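Eria Home Baking Board > Breads and Buns > Storage and serving

Thread: Buns in a bowl or on a board? (soft bottoms, lost crust)

madberg_oven wrote:
Good evening to all. I have a question which is maybe small, but my household does not agree on it. When I bake melon buns, I put them in a deep ceramic bowl on the table, and everyone takes from there. My sister-in-law says that this is wrong and the bowl makes the bottoms soft. She puts hers on a flat board. I like the bowl, the colour is cheerful and the crumbs stay inside. Who is right?
My recipe, in case it matters: dough pieces of 192 grams for the big ones, cookie layer on top, scored in squares, oven at 180 and then 18 minutes.

plainflour_tas wrote:
Your sister-in-law is right, sorry mate. A glazed bowl doesn't breathe. Put a warm bun in it and the steam has nowhere to go. Wire rack until they're stone cold, then whatever you fancy.

ansah_kitchen wrote:
I don't agree with plainflour. If the bun is fully cooled there is no steam to speak of. I have used bowls for years at my stall in Foltton and my customers never complained of a soggy bottom. Also 192 grams is a very big melon bun. Do you not find the top splits?

madberg_oven wrote:
Thank you both. It splits a little, yes, but I find it pretty when the squares open. I confess I do not always wait until they are cold. The smell is too strong and the children come to the kitchen.

plainflour_tas wrote:
Well there's your answer then! It's the waiting, and the bowl makes it worse. Line it with a tea towel if you must.

crumbcatcher wrote:
Tea towel yes, but a clean one that was not washed with fabric softener. I made this mistake once and my scones tasted like lavender.
Can I ask another thing. What do you all put under the bowl? My table is old and scratches easily. I use a cork mat at the moment and it collects flour in every hole.

ansah_kitchen wrote:
A cutting mat from the sewing shop, the green kind with the grid. It wipes clean in one second and the lines help me when I measure dough strips. I would not cut on it with the bread knife, though. Scissors and bench scraper only.

plainflour_tas wrote:
Craft mats aren't made for food. I wouldn't put dough straight on one. Under a bowl, fine.

ansah_kitchen wrote:
This is fair. I should have written that I put baking paper between. The mat is only underneath.

crumbcatcher wrote:
Do they not curl when something hot stands on them? My neighbour's mat went like a potato chip in the sun in January.

ansah_kitchen wrote:
They do, so never a hot tray. A cold bowl is no problem.

madberg_oven wrote:
I am glad that I asked, I have learned more than I expected. I will let the buns cool properly and then use the bowl without shame. Here are some pictures. In one of them the bread is already in the bowl, and one piece is lying partly on the other. Plainflour will say that this is bad for the crust, I know.

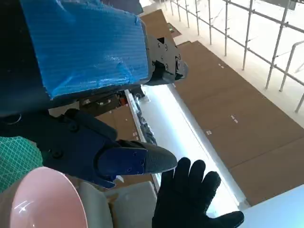
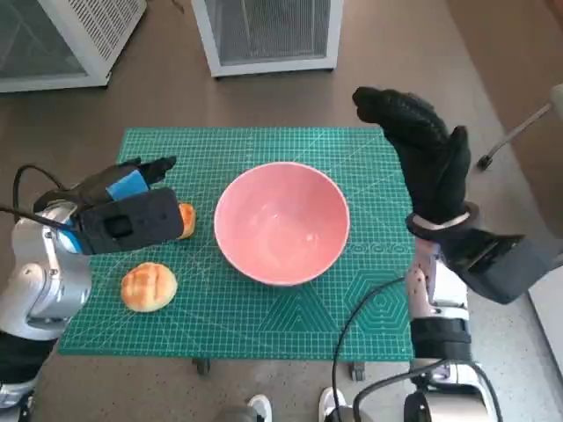
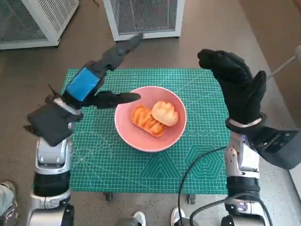 Pink bowl, green mat.

Category: Storage and serving

crumbcatcher wrote:
Oh, I like that pink very much! And the grid does not look too much like a workshop, which was my worry. Now I am thinking of a green one too.

plainflour_tas wrote:
I will say it, yes. Side by side, not stacked. But that's a lovely scored top on the melon bun sitting out on the mat, so I'll forgive you. What do you do about the sugar, before scoring or after?

madberg_oven wrote:
For my own I press the top in sugar first and score after, with the back of a knife. If I do it the other way, the sugar fills the lines.

ansah_kitchen wrote:
I score first. We will not agree on this one either.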